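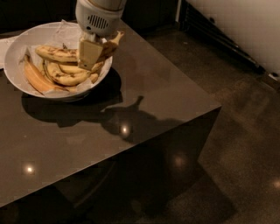

Why Bananas Get Spots

Bananas are picked while they are green and hard. They go on ripening after they leave the plant. The starch inside slowly changes to sugar, and the peel turns yellow.
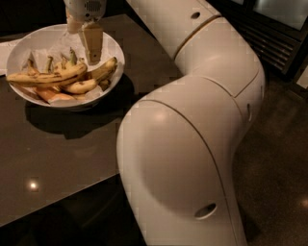

Text: Michiels Learning Office, Farkummont
Updated 2021-06-02

Ripe bananas give off a gas called ethylene. It has no color, and it helps fruit ripen. Bananas kept close together in a bowl share this gas, and brown spots soon appear on their peels.
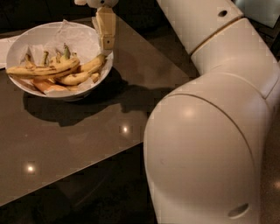 A spotted banana tastes sweeter than a green one. Dark patches may also be bruises, so fruit should be set down gently. Peels belong in the compost bin. There are more than 1,000 kinds of banana in the world, and many are never sold in stores. 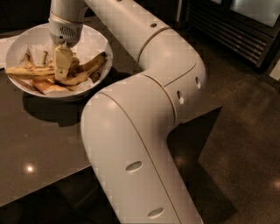 Nosik writes that green bananas ripen faster at home in a paper bag with an apple. Apples give off ethylene too, and the bag holds it in.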